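Search tips Go

Keeping a workbench surround clean and the cables off the floor

5 min read

A bench with walls on three sides stays tidier than an open one. Small parts stop rolling off the back, dust has fewer places to go, and you can put a pattern or a color behind your work that makes tools easier to find. The trouble is that corners collect dirt and cables end up wherever they fall. These are the habits that have worked for us at the Clondholm workshop.

Start with the floor of the bench

A white work surface shows everything, and that's a good reason to have one. Dropped screws and bits of wire stand out. Wipe it at the end of each session with a damp cloth and a drop of dish soap, then go over it again with a dry one. Skip scouring powder. It leaves fine scratches that hold gray dirt, and after that no amount of wiping brings the white back.

For marker and pencil, use a white eraser first. Rubbing alcohol takes off most of what is left, but try it in a corner before you do the whole surface.

Walls and patterned panels

Work from the top down. Use a dry microfiber cloth on printed panels before any water goes near them. If you wet the dust first it smears, and on a busy pattern such as herringbone you won't notice the streaks until the light hits them from the side.

Tape is hard on printed surfaces. Pull it back slowly, flat against the wall, and warm it with a hair dryer if it fights you. Leftover glue comes off with a little cooking oil on a paper towel, followed by soapy water.

If a panel starts to bow, check the fasteners before you blame the panel. Loosen them all a half turn, press the panel flat, and tighten again from the middle out.

Frame posts and rails

Aluminum posts are easy to live with but the grooves fill up. An old toothbrush or a stiff paintbrush gets most of it out. For packed sawdust, run a wooden skewer down the slot and follow with the vacuum hose. Do the corner posts first - they catch the most.

Check the corners for square twice a year. We do it in July and again in the winter. Measure both diagonals. Ours are out by 2 mm at worst, and that's close enough for a bench.

Cables

Run the long cables under the front rail in a perforated tray. The slots let you tie a cable down anywhere along its length, and dust falls through instead of building up. Use hook-and-loop straps if you expect to move things. Zip ties are fine for anything permanent, but trim the tails flush or you will scratch your wrists on them.
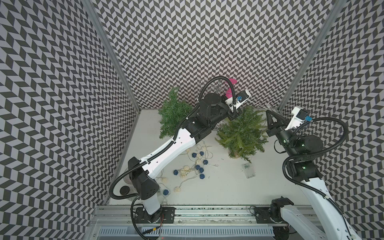

Cables that have to flex need slack. Leave a wide, loose curve and put the bundle in corrugated conduit, which stops it from kinking and keeps thin wires from rubbing on metal edges. Tie it at each end and leave the middle free. Bend it through its full travel by hand before you fix the last strap.

Label both ends of everything. Masking tape and a fine marker will do, although the Tereo wrap labels have held up better near the floor, where shoes and the broom get at them.

Small connectors deserve a look whenever you have the tray open. Push each one home with your thumb. If it clicks, it was loose.

A weekly routine

Ours takes 60 minutes with the power off at the wall. Panels first, then posts, then the work surface, then the tray. Vacuum the floor of the room last. Put the cloths straight in the wash, without fabric softener - it leaves a film on the next thing you wipe.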